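Stirkdale notebook, Saturday, mostly the brush-and-pan chore

Coffee first, then the notebook, because last time I did it the other way around and the page is unreadable. Writing this one up a bit fuller than usual so the Hofstetter folks can follow it when they're back on the bench in November.

Where we left off

The question on the whiteboard is still "can it do a chore you'd pay somebody to do?" and my answer still changes by the hour. We've had decent luck with picking things up and putting them in bins (boring, I know, but it works and I'll take it!). Tool use is where it gets hairy. A brush is a tool with a soft end that goes wherever it feels like, and the planner from Ulteck treats everything past the fingers as one stiff stick. You can guess how that goes.

So the sweeping chore: little tuft of fluff, hand brush, dustpan, and a quilted mattress as the surface. I wanted something with give in it. On the tabletop the pan sits flat and the lip seals up nicely, and you can get away with a pretty dumb stroke. On bedding the pan tips, the lip rides up on the puffy parts, and the fluff likes to hide down in the stitching. Anybody who's ever tried to get crumbs off a bed knows the feeling.

Runs

Did 16 runs before lunch. Same start pose for the arm each time, fluff dropped by hand wherever it landed. Counting a run as good only if the tuft ends up in the pan and stays there when the brush lifts off.

Good: 7. Pushed the pan instead of the fluff: 3. Everything else was some flavor of the bristles skating right over the top.

Not great, not awful. What I liked is that the good ones looked good. The stroke ends with the bristles pressed down over the lip, and then there's a short pause before the lift. I put that pause in on a hunch and I'm keeping it. Without it the bristles spring back and flick the fluff out again, which is pretty funny the first time and a lot less funny by the end of the morning.
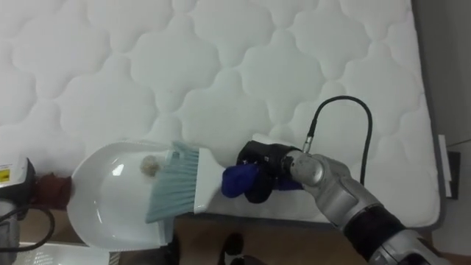 Grip notes

The flat tapered handle on this brush is easier on the fingers than the round one we started with. Round handle rolls in the grip as soon as the bristles load up, and then the bristle angle is anybody's guess. Flat handle, one finger under and one over, and it held its angle well enough that I quit babysitting it. The finger sleeves from Baswood are staying on too. I was skeptical of those and I take it back.

Squeeze force: went down 2 steps from the default. At default the wrist chatters when the bristles catch on a seam. Lower feels like it ought to drop the brush but it never did, so lower it is.

The cable is still my least favorite thing in the building. It loops up off the wrist and back down along the arm, and I keep one eye on it the whole stroke waiting for it to snag. Want to try clipping it closer to the first joint past the wrist, loose enough that the wrist can still turn all the way.

The pan is the real problem

I keep coming back to this. A person sweeping a bed holds the pan with the other hand and kind of digs the lip down into the padding while the brush comes in. You don't even think about it. With one arm the pan just has to sit there and hope, and all three of the shoved-pan runs were the same thing: bristles hit the lip a little low and off the whole pan goes.

Things to try, cheapest first:

Weight in the back of the scoop, though I worry that lifts the lip.
Something grippy under the pan.
Come in higher and land the bristles on top of the fluff, then drag.
Second arm on pan duty. Works on paper, doubles the headaches.

I'm leaning toward the higher approach since it's a parameter change and I can do it without getting out of the chair.

So, can it do the chore?

For a house, no, not yet. If I paid someone to sweep and they got it seven times out of 16 I'd be doing it myself by the weekend. And there's a setup cost I keep sweeping under the rug (sorry), because I'm the one putting the brush and pan where it can get at them. On a shop floor I'm more hopeful! Hard surface, pan fixed to something, chips that don't cling to fabric, same spot every time. I'd put money on that one before I'd put money on the bedroom.

Next session: higher approach, cable clip, rerun the full set with the same fluff. Also need to order more fluff, we're down to the gray stuff and it's too stringy. Arm is parked, brush is back in the drawer with the round-handled one.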